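Review: the Raltitz shelf-tidying arm, after a month in a small shop

I run a little grocery shop and I hate facing up. You know, pulling everything to the front of the shelf at closing time so it looks as if you have stock. So when Bostcombe started hiring out the Raltitz arm for 300 pounds a month, I signed up in October and cleared a space for it.

First, the good bits. It's quiet, it's patient, and it does tall bottles really well if they've got a bit of air between them. I gave it soy sauce bottles to bring forward and it plodded along without a grumble (slow, mind – I could do a bay while it did a handful). The setup guide is 41 pages and I only needed a few of them, which was a nice surprise!

Low shelves are where it gets hard. Small jars, bottles bunched up behind them, table legs in the way, a cable on the floor. I can crouch and reach round all that half asleep. The Raltitz has to think about every inch, and it often gives up and beeps at me.

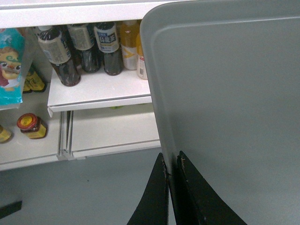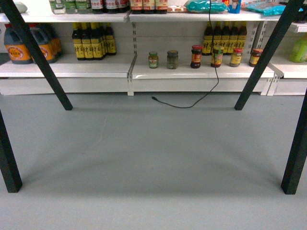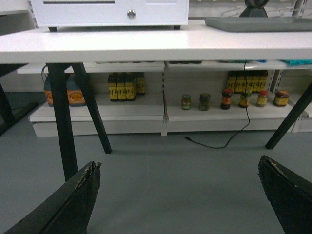

Shelves with bottles on them, the sort of job I mean.

Can it face up a whole shop overnight by itself?
Not yet. It'll manage the easy shelves, but you'll want to be nearby for the crowded ones, and I wouldn't leave it alone with glass.

I also tried the Oltine gripper pads, sold as an extra, and they do help with smooth lids. Slippery bags are still hopeless. It pinches, the bag slides off, it pinches again, and after the third go I just did it myself.

Would I buy one? At 3,358 pounds, no, I'd rather pay for extra hours and have a chat while we work. If it dropped to 2,000 and got quicker on the low shelves I'd be tempted, because my knees aren't getting any younger. For now I've kept the hire going one more month, mostly for the tall bottles.

Three stars out of five.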